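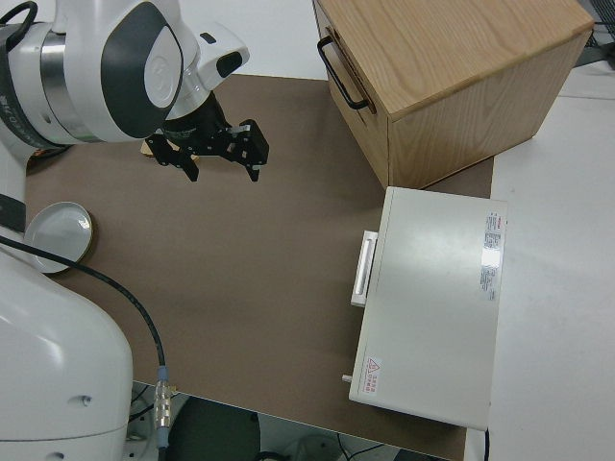 **Prorkmont, April 22, 2022.** Pretudari, the neighborhood housewares shop, is very pleased to announce Misa, a small collection for people who like to have their breakfast things out where they can reach them, and who would rather not give up the whole counter to do it. It has been in the works since December, and we are so happy to be sharing it at last!

At the heart of the collection is a light wooden box with a black metal handle on its side, made to live on the counter all week long. Around it we have gathered the everyday pieces we kept coming back to in our own kitchens: plain round plates, a mug tree, and a soft brown mat color that goes kindly with pale wood.

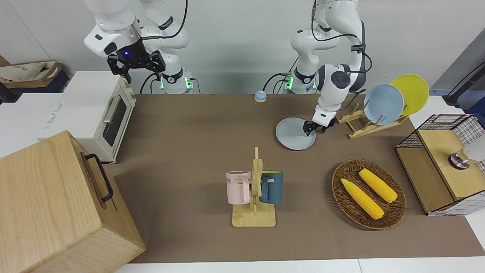
*Mug tree, plate and cream toaster oven from the Misa breakfast table.*

The pieces were chosen together with the Aigner workshop, and they may be bought one at a time or as a set (a good many of us already own a toaster oven we're fond of, after all). The first run is 100 sets, and orders are limited to 2 per household.
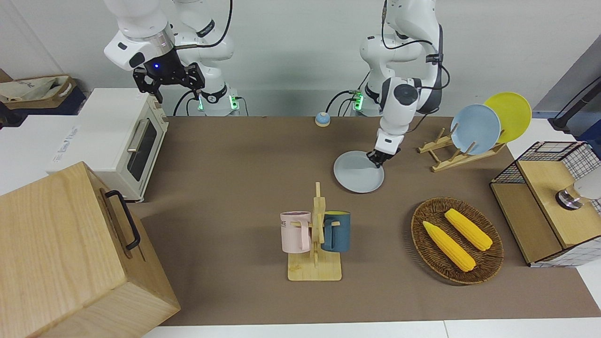 Fabian Fankhauser said he had wanted a mug tree that could stay out when company came, and that his own mugs had "lived in a cupboard far too long." He added that the box would be the first thing he moved into his kitchen.

Misa is on display at the Pretudari shop in Prorkmont, and everyone is warmly invited to stop in.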